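Ticket 1018 – Brick table, Urkdale room: glare on sheet, colors hard to tell apart
Site: Lemness
Opened: 2 October 2022
Priority: low
Status: open, waiting on parts

Problem
Red and orange bricks are being put in the wrong trays. The sorting list calls for one color per tray. Errors are more frequent on the side of the table that catches the ceiling lights. The bricks are the large toy type, red, orange and green, from the Orbán set.

Checked so far
1. Sheet wiped with a dry cloth. No change.
2. Sheet pulled tighter at the corners. Wrinkles came back within 10 minutes.
3. Small red bricks compared with orange ones under a desk lamp. Colors are distinct in even light, so the bricks are not faded.
4. Lights dimmed one step. Slight improvement, but the room is then too dark for reading labels.
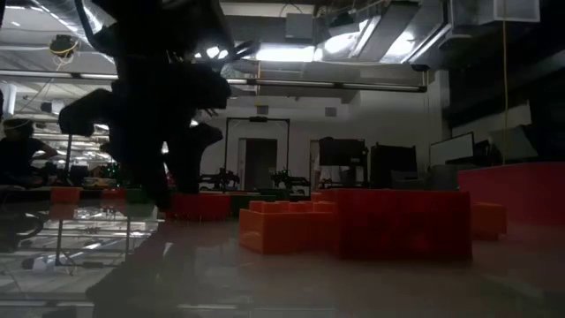
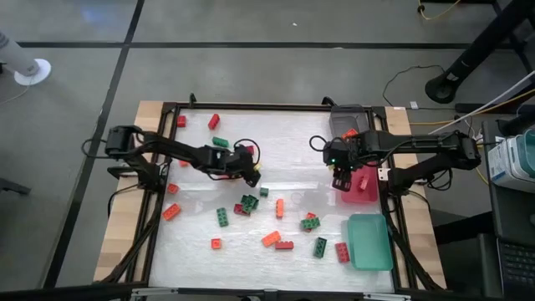
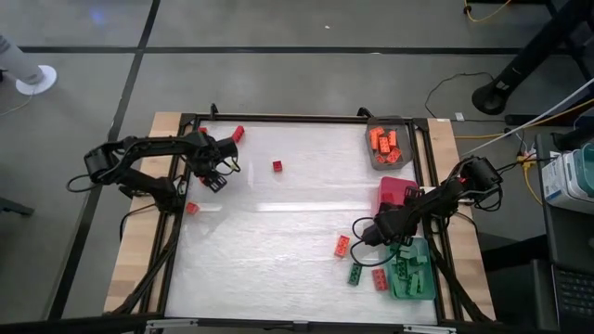 Toy bricks on the table, all three views.

Notes
The glare moves with the viewing height – low angles are worst. Checking from overhead is easier for color, but the wrinkles still throw small bright patches.

Next steps
Matte cover requested from Iltside, 1000 mm wide. Trim on site after it arrives. Until then, sort the green bricks first, then separate red from orange by hand and check each tray before logging the count. Keep the current sheet as a spare.

Ticket stays open until a run of 100 bricks is logged on the new cover.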